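**Hiswood: The Complete Run, hardback**
Publisher: Rinaldi
Pages: 235
Price: £30
Stock: in, as of Mar 11, 2018

We stock this one because people keep asking for it. Whether you need it is another matter, so please read the page before you put it in your basket.
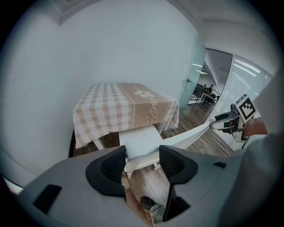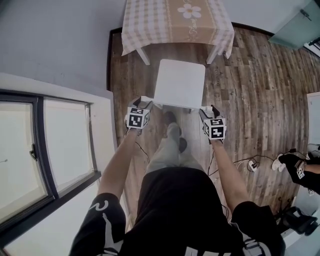

*The small table with its checked cloth, first, and the white chair, second.*

## What it is

A single hardback collecting the Hiswood comic from the first issue to the last, with the winter special put in where it falls in the story. Rinaldi calls it "complete". It leaves out the two back-up strips that ran behind the main story in the early issues, and it leaves out every letters page. If you only care about Hiswood himself, you won't miss the strips. If you bought the comic at the time, you may well remember the letters better than the fights.

## The story, for those who don't know it

Hiswood is a night watchman on the docks at Skovholm who finds a diving suit that lets him breathe smoke. That's the whole idea, and it's a good one for four issues. The fires on the waterfront are nicely done, and the early villain, the Lamplighter, has a proper reason for being angry. After that he's replaced by a masked crime boss with no reason for anything. The twist in the last chapter is given away on the back cover, in large type. We'd suggest leaving the shrink wrap to someone else.

The middle chapters cross over with Sundano, the publisher's other title of the period. The Sundano issues themselves aren't in this book. You get a half-page of text telling you what happened in them, and then Hiswood has a broken arm and a new enemy. Rinaldi would like you to buy the Sundano volume to find out more. We have that too, and we aren't going to tell you it's worth it.

## The "restored" colour

The wrap has a sticker saying the colour has been fully restored. We put the book beside a shop copy of issue one. The reds are brighter, the blacks are very solid, and the yellow haze over the dock scenes has gone. Some of us thought the haze was dirt. Others thought it was fog, and that it was there on purpose. There's no note in the book from anyone who worked on the colour, then or now, so take "restored" as a sales word until somebody shows otherwise.

Lettering is crisp throughout. One page in the third chapter is plainly scanned from a printed comic, with the dots showing. It's in every copy we've opened, so please don't send yours back as faulty on that account.

## Binding and paper

- Sewn, and it opens flat enough after a few goes
- Glossy paper, which glares under a lamp
- Ribbon marker, too short to reach the bottom of the page
- Printed boards, no dust jacket
- Extras: six pages of pencil sketches, four of which were in the old paperback

The inside gutter is tight. On the double-page spread of the warehouse fire you lose the middle of the picture, including most of Hiswood's face.

## About "limited"

The print run is 3,000, and each copy has a number stamped inside the back board. The display copy on our counter is 2,223. We've seen people online asking extra for low numbers. The book inside is the same, nothing is signed, and Rinaldi hasn't promised not to print it again. It reprinted the last "limited" book it sold us, in a plainer cover, for less money.

We send copies out as they come off the pile. We don't pick numbers on request.

## Should you buy it?

If you've never read Hiswood, try the first paperback. It's cheaper, it has the Lamplighter story whole, and it stops before things go downhill. If you own all three paperbacks, the only new comic pages are the winter special, and single copies of that still turn up in our back issue boxes for very little. We had two in February.

If your paperbacks have fallen apart, and ours all have, the hardback is the better made object.

## Postage and returns

Sent in a stiff card mailer with corner guards. Unwrapped copies can come back only if they're damaged or missing pages. The back cover giving away the ending doesn't count as damage.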